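How to Sort Out a Home Office Before You Move

Moving a desk from one house to another sounds like a small job next to the kitchen or the garage. It usually takes longer than either, since a desk collects paper and small parts for years and most of it never gets looked at. These are the steps I used when we moved in August, and the same ones I gave Erlinda Tolentino when she moved her bookkeeping work out of the spare bedroom.

What you need

Four medium boxes, one small box with a lid, a roll of masking tape, a thick marker, a trash bag, a bag for shredding, and a pack of sandwich bags. Do not use large boxes for paper. A medium box full of files is already as heavy as most people want to carry down stairs.

Step 1: Start with the paper

Take every sheet out of the drawers and put it on the floor or the bed. Sort into four piles: keep, shred, recycle, and ask. The "ask" pile is for anything that belongs to another person in the house or that you don't recognize. Keep that pile small and go through it the same evening.

For the keep pile, check the rules for tax records where you live before you throw out any year. House papers, car titles, birth certificates and insurance policies should travel with you in your own bag. Don't put them on the truck.

I had 87 manuals in a hanging file. I kept 2 of them, for the furnace and the sewing machine, and left the furnace one on the kitchen counter for the new owners. Nearly all the others could be found online by model number. Look them up first, then recycle.

Step 2: Empty the drawers one at a time

Pull one drawer, tip it onto a towel, and finish it before you open the next. Pens get tested on scrap paper. Dried-out glue, bent clips and stretched rubber bands go in the trash. Old batteries go to a drop-off point, and so do dead phones. Check with your town for where to take them.

Put small things in sandwich bags and write on the bag with the marker. "Desk — clips and tacks" is enough. Moushumi Marikar writes the drawer on each bag as well (top left, bottom right), so that she can tip everything back in the same place. I didn't do this and wished I had.

Step 3: Take the furniture apart

Most desks will go through a door on their side with the legs off. Measure the door first. Our opening was 35 inches and the desk fit with the top still on the frame, so I only removed the legs and the keyboard tray.

Screws go in a bag and the bag gets taped to the underside of the part it came from. Use masking tape, which peels off without taking the finish with it. If you have a bookcase, take out the loose shelves, stack them with a towel between each, and wrap tape around the stack over the towel.

Step 4: Cords and small electronics

Back up the computer before anything is unplugged. Then take a photo of the back of it and of the router, so you know what went where.

Unplug one cord at a time and label it right away, at both ends if it's a long one. Fold a strip of masking tape around the cord like a flag and write on that. Coil each one loosely, in loops as wide as your hand, and close it with a twist tie. Tight bends near the plug are what break them.
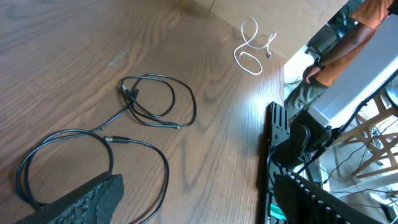 Any cord that doesn't belong to something you own can go. Give yourself one sandwich bag for the "maybe" cords and stop when it is full. Efren Dizon took my leftovers to an electronics recycling day and said they were glad to get them.

Step 5: Pack an opening-day box

Use the small box with the lid. It holds what you need to work on the first morning: the router and its power cord, the laptop charger, a power strip, one notebook, two pens, stamps, scissors, and a lamp if it fits. Write "OPEN FIRST" on all four sides and on the top. Carry it in the car.

Step 6: Label the rest

Write the room and the contents on two sides of each box — never only on the lid, as the lid disappears once the boxes are stacked. Number them and keep a list in the notebook. Desk parts get the room name too.

At the other end, put the desk together before you open any box except the small one. Leave the file boxes closed against the wall until the kitchen is done.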